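Hostetti Weddings Board > Transport > Vintage car hire, deposit question

Started by ludel_bride

We've booked a 1950s saloon for our wedding next May through a small hire firm near Staltness. The quote was for three hours and 20 miles. They now say the miles are counted from their garage and back, so we are over before anyone gets in. The extra is £137. Is this normal? The booking form only says "20 miles included". We paid a deposit of £178 and I don't want to lose it over this.

Church is at 1pm, reception is nine miles away, and the car would need to do my parents' house first.

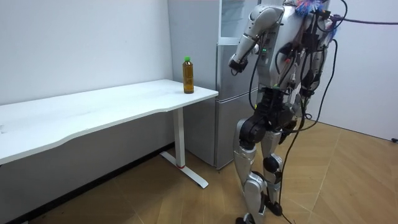
Manikandan Kotian replied that garage to garage is how most of the small firms do it, and that the form should still have said so. He would ask for the terms they were using on the day the deposit was paid and go by those.

ludel_bride
Thanks. I've asked for the terms. They sent a new form with the wording changed, which I haven't signed.

trevor_and_sons
I drive for a firm, different county. Manikandan is right about garage to garage. Old cars cost a lot to run and the dead miles are real miles to the owner. £137 is steep for what you describe though. We'd charge less than half of that. How far is their garage from your parents?

ludel_bride
Fourteen miles. So 14 out, then two to the church, nine to the reception, and whatever it is back to them. They make it 41 in total.

oldgreyroof
Don't agree with the driver above. If a form says 20 miles included, a customer will read that as 20 miles with them in the car. It's up to the firm to spell it out. I would not pay a penny extra and I'd tell them so in writing.

trevor_and_sons
Fine, but then they hand back the deposit and she has no car in May. Saturdays in May go early.

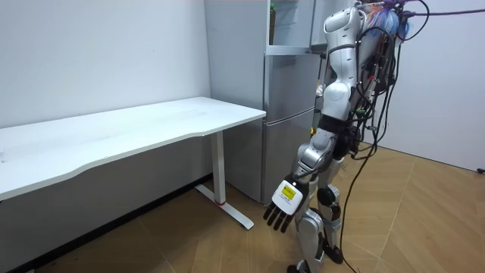
Posted by: oldgreyroof
Saturday, August 19, 2023
Member, 203 posts

She has nine months. There are other cars. When my daughter got married we changed firms with ten weeks to go and got a better one, with ribbons and a driver in a proper cap. I think people put up with too much from wedding suppliers.

ludel_bride
I'd like to keep this car if I can. My dad's parents had the same model and he is very keen on it. I might offer to pay half. The other thing is the waiting time. Three hours starts when they arrive at the house, and our photographer wants the car for half an hour after the church as well.

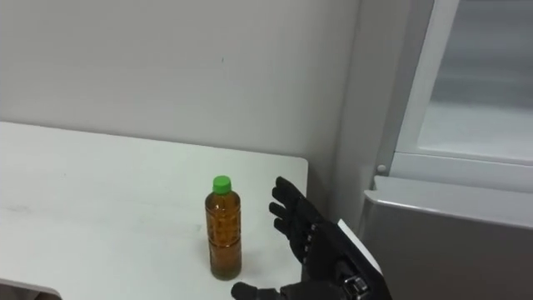 So by my sums that's 12.15 at the house, leave at 12.45, service finished by 1.50, photos until 2.20 and at the reception for 2.45. It fits, but only if the service runs to time. Overtime is charged per half hour.

Manikandan Kotian
Ask if they will do the photos at the reception end. Ours did, and the driver didn't mind staying an extra ten minutes once the passengers were out. Get it in an email.

trevor_and_sons
Yes, get it in an email. Also ask what they send if the car breaks down. With anything that age you want to know what the second car is. Some firms will send a modern saloon and call it a like-for-like.

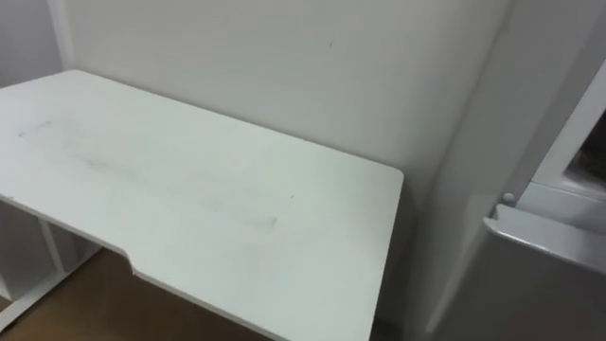 Photo: Hostetti members' gallery

ludel_bride
Update. They found the old terms and there was nothing in them about the garage. They've offered to split it, so I'd pay £68.50, and they will put the spare car in writing. It's a white limousine, 1980s.

oldgreyroof
I'd still have held out for nothing.

ludel_bride
I know, but I've said yes. Dad is paying it.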